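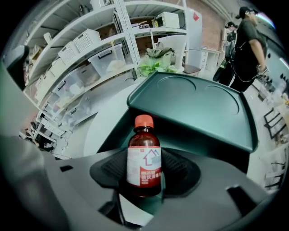

Tulleo Help Community > Search and Indexing

Paginated category pages dropped from index after template change

Posted by rakireck_web, January 2021

We run a Muvano storefront with 50 category pages. Each category paginates at 40 products. After the last template update, page 2 and up carry a canonical tag pointing to page 1. The coverage report now lists them as "Alternate page with proper canonical tag" and products that only appear on the deeper pages have lost impressions. The XML sitemap still lists every paginated URL. Should I remove the canonical, or noindex the deeper pages and leave it alone? Crawl depth to the lowest product is 5 clicks.

Shakuntala Tiwari
Neither. Give each paginated page a self-referencing canonical. Page 2 is not a duplicate of page 1 – it lists different products – so the current tag is wrong. Noindex would keep the pages out of the index and, over time, links on them may stop being followed.

In Muvano the setting is under Theme > Head > Canonical source. Change "Parent collection" to "Current URL" and strip sort and filter parameters, but keep the page parameter. Check the rendered HTML afterward, as some themes print a second canonical from the app block. Take the paginated URLs out of the sitemap and list the product URLs there directly. For click depth, link to subcategories from page 1.

mridha_dev
same thing on our store, changed the setting and it was fine by March. we also went from 10 per page to 40 before that so can't say which one did it

pkl_seo
Just add rel=prev/next. Google said in 2019 they don't use it for indexing, but other engines might. Still need the canonical fix.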